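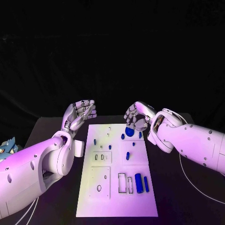 Figure 2. Task board placed lengthwise on a dark gray table, black curtain behind.

2. Setting Up the Board, Table and Backdrop

Now for the fun part! By this point you have unpacked your Praltine board and checked the parts against the packing slip. This section takes you from a bare table to a board that is square, steady and ready for its first exercise. Take your time with it. A well-placed board is a pleasure to work on, and you won't have to think about it again for weeks.

These steps apply to all white Praltine boards from Fudus. If you are using the Farah table, the mounting points are already marked on the underside of the top. For any other table, read 2.1 first.

2.1 Choosing the table

Any sturdy, flat table will do if the top is at least 700 mm deep. We love a dark matte top — a white board on dark gray is so easy to find with the eye, and you can tell right away when the board has crept out of line. Glossy tops throw reflections up around the edges of the board and are tiring to look at during a long session.

1. Set the table where you want it and lock the casters, if it has them.
2. Lay a level across the top in both directions and adjust the feet.
3. Press down firmly on each corner. Fix any rocking now.
4. Wipe the top with a damp cloth and let it dry completely.

Note: The grip pads on the back of the board do not hold on wax or furniture polish. If the table has been polished, clean it with a little dish soap and water, then wipe again with plain water.

2.2 Hanging the curtain

The curtain makes a bigger difference than most people expect. A heavy black cloth hides shelves, windows and people walking past, and it keeps your attention down on the board where all the good stuff is happening.

1. Mount the Gunditz rail on the wall or ceiling behind the table, following the sheet packed with the rail.
2. Hang the curtain from the middle hook outward.
3. Let the cloth drop past the back edge of the table so that no wall shows between the curtain and the tabletop.
4. Pull the cloth until the folds are soft and even. Leave some fullness in it. A curtain stretched flat shows every crease from the box.

Caution: Keep the curtain clear of lamps and heaters. Do not let the hem lie on the tabletop, where it can drag small parts onto the floor.

Note: Shipping creases drop out on their own after a day or so. A clothes steamer on low is faster. Do not iron the cloth.

2.3 Placing the board

Lay the board face up in the center of the table and turn it lengthwise, so that one short end is toward the curtain and the other is toward the front of the table. This is the layout in Figure 2. The blue dome belongs at the top, the end nearer the curtain.

1. Peel the film off the grip pads.
2. Hold the board by its long edges and lower it straight down. Never lift it by anything mounted on the face.
3. Measure from each long edge to the matching side of the table. Shift the board until the two numbers agree.
4. Push down on all four corners for a few seconds.
5. Try to slide the board with one finger. It should stay put.

If the board slides, lift it, wipe the pads with a barely damp cloth and try again. For a permanent setup, add the clamp kit (sold separately) along the long edges.

Caution: The board is heavier than it looks. Keep your fingers out from under the edge as it comes down!

2.4 Lighting

Here you get to play a little. Plain white room light works for everything, and it is what we suggest for your first sessions. Colored light looks terrific on the white surface, and purple or pink against a black curtain is a favorite of ours, but it changes how the colored parts look. If your exercise asks for sorting or matching by color, go back to white.

1. Place lamps to the sides, above the height of the board.
2. Turn them on and look for hard shadows across the face.
3. Move the lamps outward until the shadows soften.
4. Run the power cords behind the table and tape them down.

2.5 First check

Before you start an exercise, go once around the board by hand.

1. Touch each mounted part and feel for play. Tighten anything loose with the hex key.
2. Rest your palm over the dome and press gently. It should not wobble.
3. Brush away packing dust with a soft, dry brush.
4. Mark the corners of the board on the table with low-tack tape, so you can put it back in the same spot after cleaning.

Note: Repeat this check every 1,000 exercises, or whenever the board has been moved. A full list of replacement parts starts on page 17.

Caution: Do not use alcohol or glass cleaner on the white face. Both can leave dull patches. Warm water and a soft cloth are enough for fingerprints.

Section revised 2021-10-26. Continue with Section 3, Your First Exercise.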